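# How do you teach a robot to tidy up?

A robot can't read a note that says "put the bowls away". Somebody has to show it. There are two ways to do this.

## 1. Moving it by hand

A person holds the robot's arm and guides it through the job. The robot's computer stores the position of every joint as it goes.

## 2. Using remote control

A person sits at a set of handles. When they move the handles, the robot's arms copy them. At the Prinero workshop, people practise with bowls and a spray bottle on a wooden table.

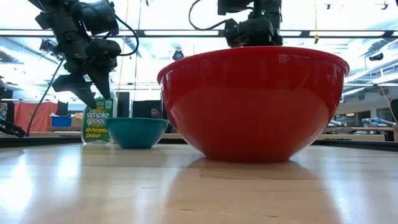
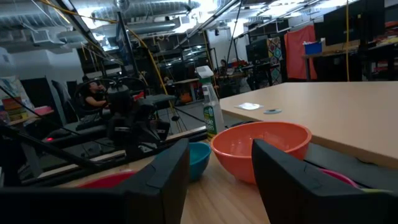
## Why so many goes?

One go is called a demonstration. For a job called Tivach, the robot was shown the same thing 224 times. The bowls were put in a different place for each go, so the robot could learn to look for them.

## Words to know

- **Gripper:** the robot's hand. Some have two fingers.
- **Joint:** a part that bends or turns, like your elbow.
- **Demonstration:** one go at showing the robot a job.

## Try it yourself

Stand behind a friend and guide their arms to pick up a cup. They must keep their eyes shut. Then swap places.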